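Home Workshop Help > Wood and Finishes

Oil or varnish for a workbench top that gets coffee on it?

Asked by Telma Ulloa, 24 Mar 2026
Viewed 1,063 times

I bought a solid wood bench top secondhand from Murthy, the kitchen place in Tudham that closed its showroom. It was one of their display counters. It's a pale wood glued up from strips and I don't know the species. Someone put a finish on it at some point, but most of that is worn off in the middle and still shiny at the ends and along the back.

I want to use it as a general bench in the spare room. That means small repairs, gluing, wrapping packages, my son's homework, and a coffee cup more or less all the time. No heavy hammering and no car parts. The room is dry in winter and gets pretty humid in summer when the window is open.

Questions:

Should I oil it or varnish it? I've read both and everyone is very sure of themselves.

Do I have to take off all the old finish first, or can I just rough up the shiny parts?

Does the underside need anything? It's going on a steel frame from Stasurgate that has round holes along the top rail, and the instructions say to screw straight up through them.

I have a random orbit sander and a half-full can of Stellex hard oil left over from a door. It has been open since October. I'd like to use it if it's still good.

Answer by Prakash Achari

For that kind of use I would oil it. Varnish resists coffee better on day one, but a bench gets scratched, and once water gets under a scratch in varnish you have a gray patch that you can only fix by sanding a big area. With oil you sand the bad spot, wipe on some more, and it blends in after a week or two.

Take all the old finish off. Oil has to soak into the wood and it can't do that through varnish, so if you only rough up the ends they will stay sticky and the middle will come out darker. Start with 80 grit, then 120, and stop at 150. Going finer closes up the surface and the oil sits on top. Vacuum between grits and go over it with a barely damp cloth before the last sanding, so the raised grain comes off.

Test for leftover finish by flicking a few drops of water across the top. Where they bead up there is still something on the wood. Where they soak in and darken it you're done. Let it dry overnight before oiling.

Put the first coat on generously, leave it 15 minutes, and wipe off everything that hasn't soaked in. Most bad oil jobs are people leaving too much on. Second coat the next day, thin. A third if the top still looks patchy. Then keep the coffee off it for a week, or use a tray.

Lay the used rags out flat outside, or put them in a bucket of water. Don't ball them up in the trash. Oily rags can heat up by themselves and start a fire.

About the can: if there's a skin on top and clear liquid below, cut the skin out, strain the rest through an old stocking and try it on scrap. If it has gone thick like honey, throw it out. The cost of a new can is small next to sanding twice.

Answer by Venkatesh Varma

varnish. had mine 6 years no problem. just use coasters

Answer by Lemlem Mekonnen

I agree with Prakash on the oil but want to add something about the underside, which didn't get answered.

Yes, finish the underside too. It doesn't have to look good and one coat is enough. If you seal only the top, the bottom takes on and loses moisture faster and the board can cup. Get the ends as well – end grain drinks more than you'd think, so give it an extra coat.

Don't screw straight up through round holes. A solid top gets wider in humid weather and narrower in dry weather, and if it can't move it will split or bend your frame. File the holes into slots that run front to back, use a washer under each screw head, and snug the screws down without cranking them. You can leave the middle hole on each end rail round so the top stays centered. I did mine that way and have had no splits in it.

Pale wood will go a little yellow with most oils. If you mind that, ask at the store for one with some white pigment in it, and try it on the underside first. Also, small dark marks that are still there after 120 grit may just be in the wood, and you can sand a dip into a top chasing them. I'd leave them alone. Two of a light wood bench, the second one with a few dark specks in the top:

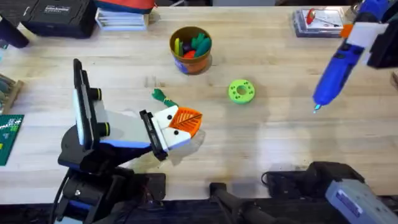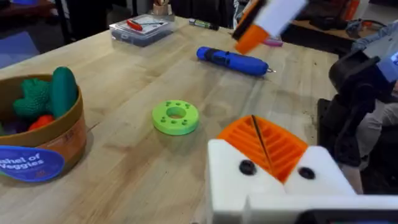

Harish Pillai

One thing on the slots, if the steel is thick. Filing takes forever. Drill a second hole right next to the first and file out the bit between them. Touch up the bare metal with paint before you put the top on or it will rust in a humid room. And Telma, check how long your screws are before you drive them up. Mine were too long by the thickness of a washer and I found out from the top side.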